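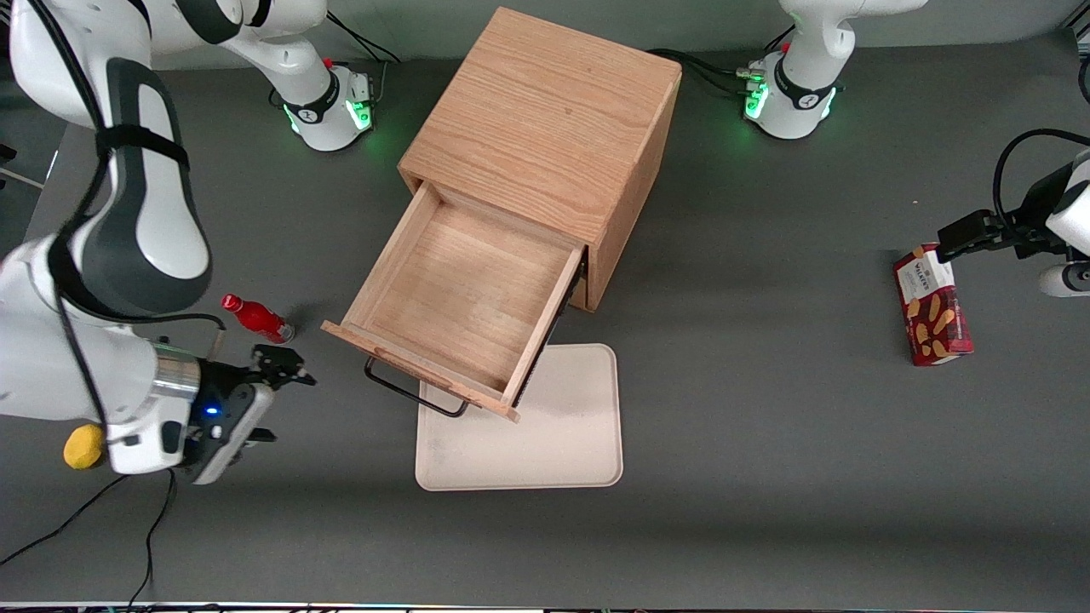
## Sábado, garras Okance

Montei os dedos novos nos dois braços e deixei o controlador Zostodix como estava. Gaveta aberta, garrafa vermelha deitada, caixa de biscoitos Walkers na garra esquerda. Força em 16 – com mais do que isso tenho medo de amassar o cartão.

A câmera do punho mostra bem as pontas dos dedos. Prefiro essa vista à da câmera fixa para alinhar a pega.

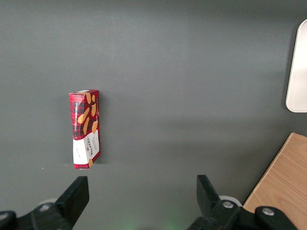 *Caixa em pé, vista do punho.*

Falta repetir com os dedos da Restus.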